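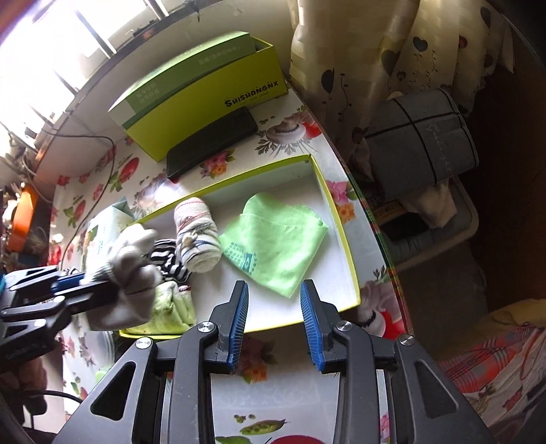

Figure 1. Small cloth items in the shallow tray, with one white glove held over the near left corner.

Section 13: Sorting Your Small Soft Goods

Welcome to the part of the Mellex Home Basics guide that most of our readers turn to first. Small cloth things (gloves, socks, hand towels, washcloths) have a way of spreading over every flat surface in the house, and a shallow tray with a low rim does a wonderful job of gathering them back up. You can use the tray from your Biltden set or any shallow box you already have and like.

Before you begin

Spread a cloth over the table first. Any old favorite will do, and a cheerful flowered one makes the job a good deal nicer! Set the lidded box toward the back of the table and the tray in front of you, close enough that you never have to stretch.

Filling the tray

1. Put everything into the tray in one go. Please don't fuss over it yet, it is supposed to look like a heap at this stage.

2. Lift out the gloves one at a time. Hold each one by the cuff, let the fingers hang free, and give it a little shake.

3. Match each glove to its partner and lay the pair flat, thumbs facing the same way. A glove without a partner can wait by the corner of the tray until the other one turns up.

4. Roll the striped towels from the short end, so the stitched stripes finish on the outside where you can find them again.

5. Fold the thin cloths flat, in half and then in half once more.

Note: If a cloth has a label patch, fold it so the patch stays on top. You will thank yourself on wash day.

Standing a towel

6. Fluffy towels do better folded than rolled. Fold the towel lengthwise into thirds, then in half, and press out the air with the flat of your hand.

7. Take hold of the folded towel at its middle and lower it upright into the box. Tuck socks in on both sides to keep it from leaning. 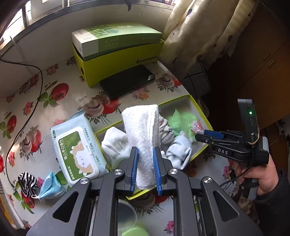
Figure 2. A folded white towel upright at the yellow box, with socks to either side.

8. Small wrapped packets may go in at the side, on top of something soft.

9. Keep face masks and wet wipes on the table next to the box, and put them away last of all.

Caution: Never store an open pack of wipes among dry cloths. Press the lid down until it clicks, and keep the pack flat.

Caution: Do not pile items so high that they hide the rim. Crowded towels crease badly, and the cardboard will begin to bow.

Replacement trays are part no. 662, and the taller Vulside box is part no. 502. Both are listed in the spring catalog, which comes out every May.

Mellex Home Basics, revised Sep 23, 2023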